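Larell 21 Work Table

Home / Workshop and Lab / Tables / Fixed Height

The Larell 21 is a fixed-height work table with a white top, made for workshops, teaching labs, packing rooms and repair counters. It ships flat in two cartons and goes together with the hex key in the hardware bag. It replaces the Larell 18, and the old shelf kits do not fit it.

The top is a single panel with a matte white surface on both faces. If one side gets scratched over the years, take out the screws, turn the panel over and put the screws back in the second set of inserts. The surface stands up to most household cleaners and to isopropyl alcohol. It does not stand up to acetone, and a soldering iron will mark it in seconds. Use a mat for hot work.

Legs are powder-coated steel in light gray. Each leg has a leveling foot with a rubber pad, and the feet can be adjusted from above with the table loaded. We suggest leveling the table once after assembly and again after the first week of use, when the joints have settled.
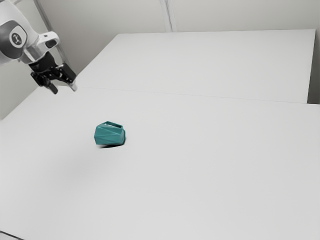

White tabletop, rendered view.

Size and weight

Depth: 800 mm
Height: 70 cm, plus foot adjustment
Widths: short, standard and long (see the drawing sheet for exact dimensions)
Top color: white
Leg color: light gray
Cartons: 2

The 800 mm depth was chosen so that a person of average reach can get to the back edge from a seat. If you plan to place two tables back to back, order the joining plate set. It holds the tops flush and closes the gap that screws and small parts tend to fall into.

Choosing a width

The short table fits one seated person and a parts tray. The standard width is the one most schools order, and it goes through a normal interior door on its side with the legs off. The long table needs two people to carry and has a center leg that cannot be left out. Check the position of the center leg on the drawing sheet before ordering if you intend to put drawers underneath.

Assembly

Lay the top face down on the carton it came in. Attach the long rails first and leave the bolts finger-tight. Add the legs, then the short rails, then tighten everything in the order printed on the sheet. Two people should turn the table upright — lifting it by one end puts the whole load on two legs and can bend the brackets.

Accessories

Lower shelf, steel, light gray
Cable tray, clips under the rear rail
Joining plate set
Locking casters, set of four (not for use with the center leg)
Vormont drawer unit, two drawers, with adapter rail

Customer comments

"We have the standard width in the repair room. The top wipes clean and the feet have stayed put. The cable tray could be deeper." Sunee Somboon

"Good table. The second carton arrived a day after the first, so wait for both before you clear the room." Kamol Chaimongkol

Delivery and returns

In-stock widths leave our Jamdale warehouse within two working days. The long table is made to order and is delivered to the curb only. Unassembled tables can be returned in the original cartons. Once the legs have been bolted on, we can accept a return only for a fault.

For the drawing sheet or a quote on a full room, ask for Hashini Herath in the sales office.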